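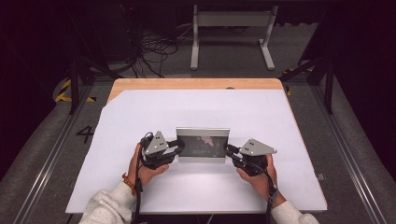 About Rekanholm

Rekanholm cleans, repairs and re-covers framed displays, tablets and the panels and cloths that go with them. We work for small museums, libraries and shops that want to keep what they have in use.

The company started in October with one bench in Bustos. We now look after displays for 40 customers, and last year 188 pieces came through the workshop. Most were tabletop size.

Work is done on plain wooden tables covered with white paper. The paper is changed between jobs. Screens are checked for marks along the border first, then across the glass. Fabric is handled separately – dark cloth sheds, and the fibers show up quickly on a white surface.

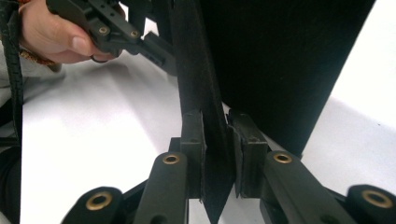

Dark, felt-like material with a ragged edge, held over a white tabletop.

We stock backing cloth in black and gray and cut it to order. The smallest order is 50 sheets. Customers who use the Prurura mounting system can send us the old panel as a pattern, and it goes back with the finished work.

Pickup and delivery are handled by Vornetow. Please remove chargers and stands before packing.

Page updated June 15, 2020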